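Events > Open days > Dirness Textile Robotics Open Day

The Dirness Textile Robotics Open Day is a public demonstration of cloth-handling machines held each May at the Dirness works. It began as a Friday visit for local tailoring students and was later opened to anyone who booked a place. The most recent one drew more than 1,000 visitors.

Background

The works was built for the clothing firm Grandlow, which made workwear there until the sewing lines closed. Part of the ground floor was later let to Filtier, a company that develops robots for sorting and folding used clothes. Ingvild Haugen of Filtier set up the first open day, and Gunvor Nygård took over the programme two years later.

Demonstrations

Visitors go round in small groups. The main demonstration is the handling of denim, which is stiff at the seams and softer where it has faded. The cloth is laid on a smooth white surface, and the robot has to take hold of it by a hem or a corner. A small camera near the gripper gives a close view of the weave and stitching. Groups are shown how a thin finger is lined up with the edge of the fabric before any attempt to lift it.

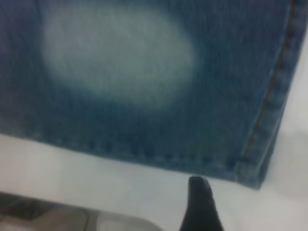
Visitor arrangements

Doors open at 10 a.m. and the last group leaves at 3 p.m. Entry is free, but places must be booked. Children may attend with an adult. The upper floor, where Grandlow's pattern store is kept, is open on the same day and holds 406 paper patterns.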